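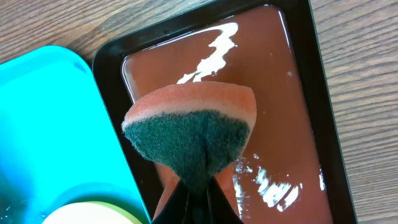
How to Keep a Setting Sheet for Your Novel

A setting sheet is a page of facts about the place where your story happens. Start one before chapter 4, while there is still little to fix.

Step 1. Write the town's name at the top, along with the names of its neighbors. My current draft is set in Plindidley, with Vumbridge across the river and Kitberg up the line. Say them out loud. If two sound alike, change one now.

Step 2. Note travel times, not miles. Readers remember that the bus to Vumbridge takes 63 minutes – they will catch you when a character makes it in ten.

Step 3. Go through the draft and copy down every fixed detail: which way the church faces, what time the bakery opens, who can see whose porch. Put the chapter number beside each one. 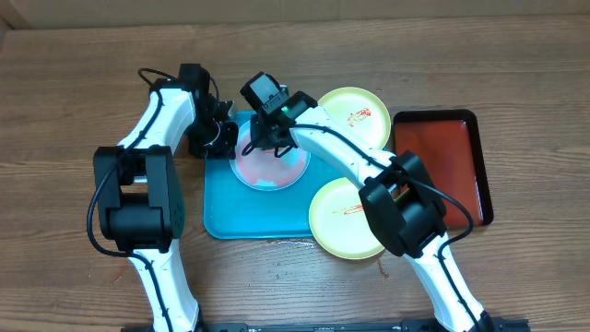
One reader wrote in to say that her sheet grew to eight pages and she stopped opening it. She now keeps only what a character touches or walks past, and leaves the town's history in another file.

Step 4. Cut the sheet down the same way. For a 300-page novel, two sides of paper will usually do.

Step 5. Check the weather. If chapter 8 takes place in January, mark the hour it gets dark and read the outdoor parts again with that in mind.

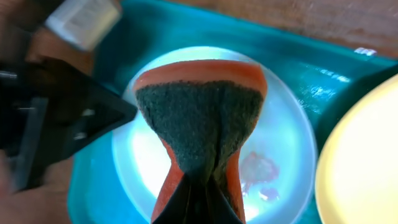

Kitchen sponge with a dark scouring layer

Step 6. Save a dated copy at the end of each draft. Name changes are easy to lose track of – Kitberg was Koval for most of my first draft, and the old name still turned up in two chapters.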